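Saturday, late

Up at six because the dog wanted out, and then there was no point going back to bed. It was already warm. June has been like this all month, hot before breakfast and then a storm at four that doesn't cool anything down. I had coffee on the step and looked at the tomatoes. The two by the fence have blossom end rot again. I pulled the bad ones and put them in the compost.

The main job today was Mom's piano. I have been putting it off since she moved into the apartment. The new people at the house wanted it out by the end of the month and I had told them yes twice without doing anything. Cameron Guthrie said he would bring his truck and the piano dolly from his church if I found two more people. I found one more person, Karabo from choir, and told Cameron it would be fine.

It was mostly fine. The piano is a Caralard upright, the kind with the heavy iron plate, and Cameron guessed it at more than 300 pounds before we touched it and a good deal more than that after. We took the bottom panel off to make it easier to grip and found a pencil, a library card, and a church bulletin with Dad's handwriting on the back. He had written out the order of hymns and then "milk, bulbs, call Prenda." Prenda was the man who tuned it. He came every spring in a brown car and Mom gave him pie. I put the bulletin in my shirt pocket and it's on the desk now, a bit bent.

Getting it through the front door took the better part of an hour. The door had to come off its hinges, and one of the pins was painted in, so Karabo drove to the hardware store for a nail set while Cameron and I sat on the porch. He talked about his knee. He is going in for the surgery after all, at the hospital in Flundimthorpe, and his sister is coming to stay with him for the first 2 weeks. I said I would mow his lawn. I should write that on the calendar.

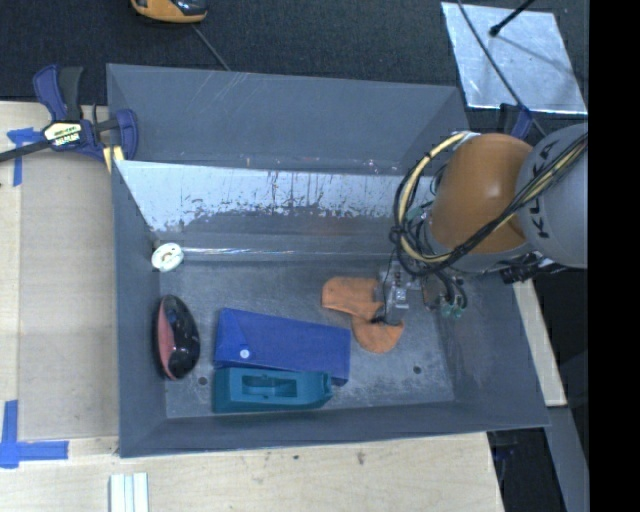 Once the door was off, the rest went quickly. Down the steps on two planks, up the ramp, straps around it, blankets over the top. Karabo rode in the back to keep an eye on it, which I don't think is legal, but we only went down Soylu Street and across the tracks at walking speed. A man watering his yard clapped.

Going in at my end was easier. I had measured and it fit between the bookcase and the window with an inch to spare. It makes the room look smaller. The carpet will have dents in it by next week and I don't care much.

I gave them both lunch - cold chicken, potato salad, the rest of the lemon bars. Karabo played a little afterward. She says it's almost a half step flat all over, and the D above middle C doesn't sound at all, but the bass is still good. She played one of the anthems we did at Easter and then something slow I didn't know. I haven't heard that piano played properly in a long time. I only ever learned as far as the second green book.

I asked her what she would charge to teach a grown woman from the beginning and she said $29 a lesson, same as she charges the kids, and I would have to practice. I told her I would think about it. I have more or less decided.

Called Mom at five. She wanted to know whether we had scratched it. I told her there's one new scratch on the left side near the bottom, and she said that one was there before, my brother did it with a wagon. I don't believe her but it was kind. She is turning 80 in the fall and wants no party. My brother wants a party. I'm staying out of it until August.

I read her the back of the bulletin over the phone. She was quiet for a bit and then said the bulbs would have been for the hall, he never remembered which kind the hall took. Then she had to go because supper is at five thirty and they fill up the window tables first.

The storm came through while we were talking. Lots of wind, hardly any rain. A branch came down off the neighbor's maple and is lying across the back corner of my yard. I'll ask him about it tomorrow, or just cut it up myself if the saw starts.

My back is sore low down on the right and I have a bruise coming on my forearm. Took two aspirin and a bath. The dog won't go near the piano. He lay in the kitchen doorway all evening and looked at it.

To do: find a tuner, put Cameron's lawn on the calendar, return the nail set to Karabo (she paid for it), call the new people and tell them the house key is under the blue pot.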